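Gripper project notebook, August
Toast task, second bench session

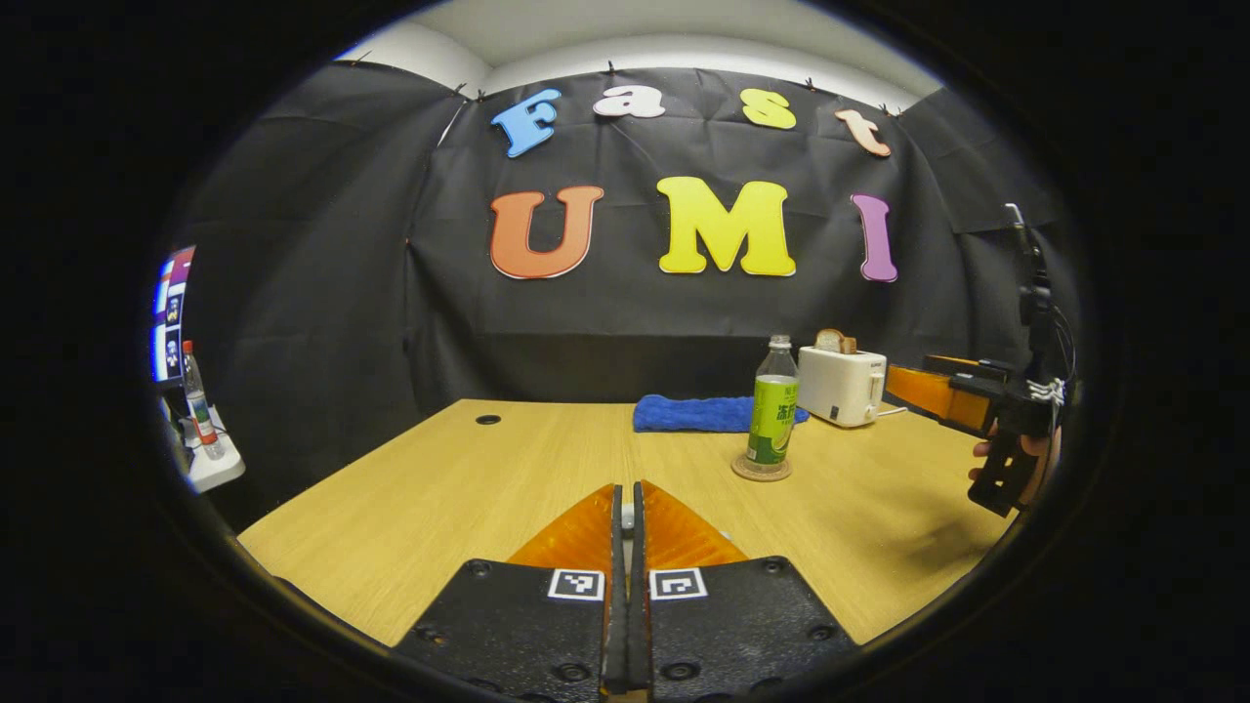 Started 9.15, finished late again. Goal for today was the whole toast run by hand with both grippers, start to finish, so we've got demos to train on before the mid-term check-in. Got most of the way. Notes below are in the order I remembered them, sorry Ayantu.

Target from the project plan is 80 clean demos. We have 30 I would keep. Folder has more than that but a lot are junk (false starts, me talking to Mostafa and drifting off, one where I put the gripper down mid-run and forgot to stop recording).

Task order as agreed:
toast out of slot, left gripper
right gripper steadies the toaster body
toast down on the table
both grippers back to start pose
stop

Right gripper steadying matters more than I thought. Without it the toaster walks when you pull. Tried bracing the cord side first, bad idea, finger kept fouling on the cord. Mostafa's suggestion was to come in from the side a bit higher and just lean on it. Better. Do it that way from now on and dont mix the two styles in the one dataset.

Fingers: the orange soft ones are fine on the crust if you go in slow. Grip too low and the slice bends. Grip too high and you only get crust, it tears. Middle third seems right. We went through most of a loaf. Use yesterday's bread, fresh is too soft and sheds crumbs that get into the finger mounts. Brush them out before packing up PLEASE.

Markers: both finger tags reading OK for most of the morning. Lost the left one on a handful of runs, the width trace goes flat then jumps. Ayantu thinks glare from the ceiling light, I think a greasy thumbprint. Wiped it, dropouts went away, then came back after lunch so who knows. To do: try with the front row of lights off.

Width calibration redone on both. Old numbers were from before we swapped the fingers so the earlier Bastov folder is suspect. Don't delete, just dont train on it.

Naming, since it's got messy. Bastov = first session, old fingers. Olon = today, new fingers, right gripper steadying. Sosis = towel folding, not started properly. If you invent another one write it in the front of this book.

Tracking. Worked well facing the letters on the backdrop, gets worse when you turn side-on and there's only black cloth to look at. Makes sense, nothing for it to lock on to. Two options, pin more stuff up or keep everybody facing front. Mostafa wants more stuff. I'd keep facing front for Olon so it all matches, and put things up for Sosis. Agreed, I think? He'd gone to refill his bottle by the time I finished the sentence.

Long run test: left it recording while we did back to back attempts, 866 seconds, no crash. Previous record was much worse. File opens, both streams there, time offset between left and right looks constant. Haven't checked the tail end properly.

Sync clap: we keep forgetting. Touch the fingertips together at the start of EVERY run. Threw out 15 attempts just for this. Painful.

Wrist gets sore after a while. The rigs are top heavy and you start letting the tip droop without noticing, then the start pose is off. Swap operators more often. Ayantu's runs are the smoothest by a long way, mine look like I'm stabbing at something. Also she's left-handed, so check whether her left/right timing is different to ours before we lump everything together.

Cable on the right rig: strain relief is holding but the tie nearest the handle rubs the side of your finger. Trim flush.

Talked over lunch about whether to vary things on the table. Supervisor (Hegedűs) wants variety, different positions, different clutter. My view is get one layout working first. Compromise: toaster position changes a little every run, everything else moves once per block. Mark the block number in the log or it's useless.

Quick look at replay of run 4 from this morning on the laptop. Path looks sensible, bit of a wobble at the lift. Gripper opening lags the video slightly, need to look at the filter, might be smoothing too hard. Ayantu has the script.

For next time:
- more bread
- lights test, left tag
- check end of the long file
- relabel Bastov as old calib
- new zip ties, flush cutters (borrow from electronics lab, sign them out this time)
- Mostafa to write up the start pose with measurments
- towel task, just a dry go, no recording

Packed up 5.40. Both rigs on charge. Key back in the box.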